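Compte rendu de la réunion de l'association des jardins partagés du Marino

Mardi 21 février 2023, salle du rez-de-chaussée

Présents : Benito Escobar, Lucía Barroso, Vendula Koubek, Tobiloba Bashir et moi (Trinity Hutchins, c'est mon tour de plume, soyez indulgents !)
Excusés : les deux familles de l'allée des pruniers, retenues par les vacances

On a démarré avec un bon quart d'heure de retard, le temps de retrouver la rallonge et de finir le gâteau aux noix de Vendula - je réclame officiellement la recette.

1. Compte rendu de janvier
Adopté sans modification, sauf que Lucía tient à ce qu'on écrive « compost mûr » et pas « compost vieux ». C'est corrigé.

2. Les comptes
Il nous reste 2971 euros sur le compte courant. Benito trouve ça confortable, moi un peu moins, vu que la facture d'eau de l'été n'est pas encore arrivée. On garde la cotisation au même tarif cette année et on en reparle à l'automne.
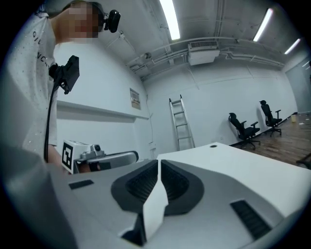
3. La récupération d'eau de pluie
Gros morceau de la soirée ! Tobiloba a reçu le devis de Zurnham pour la cuve et la gouttière de l'abri : environ 900 euros, pose comprise. Vendula préférerait qu'on pose la gouttière nous-mêmes, elle l'a déjà fait chez sa sœur et ça tient toujours. On a discuté un bon moment de l'emplacement (côté haie, la cuve serait à l'ombre, mais il faudrait traîner les arrosoirs jusqu'aux parcelles du fond, et j'ai une pensée pour mon dos). Finalement on vote pour le côté abri, quatre voix pour et une abstention, la mienne. Tobiloba redemande un devis sans la pose.

4. Parcelles libres
Deux parcelles se libèrent en mars. La liste d'attente est longue, on appelle les gens dans l'ordre d'inscription, comme d'habitude. Lucía s'en charge cette semaine. Benito propose de couper la plus grande en deux, idée notée mais pas tranchée, il commençait à se faire tard.

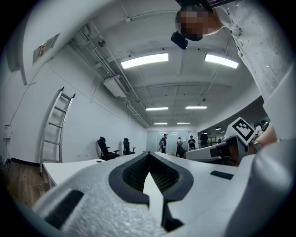
5. Troc de graines
Ce sera un samedi matin au marché de Caltwood, date à confirmer avec la mairie. J'apporte mes tomates anciennes et tout ce que j'ai gardé comme haricots, et croyez-moi il y en a ! Pensez à écrire la variété ET l'année sur les sachets, l'an dernier on a semé des courges en croyant semer des concombres...

6. Divers
- Le cadenas du portail coince. Benito passe avec de la graisse.
- Vendula cherche quelqu'un pour arroser ses semis pendant son absence.
- Le broyeur est réservé chez Eson, il manque encore un chauffeur pour aller le chercher.

Fin de réunion à 21 h 40. La prochaine fois, c'est Tobiloba qui écrit et Lucía qui apporte le gâteau.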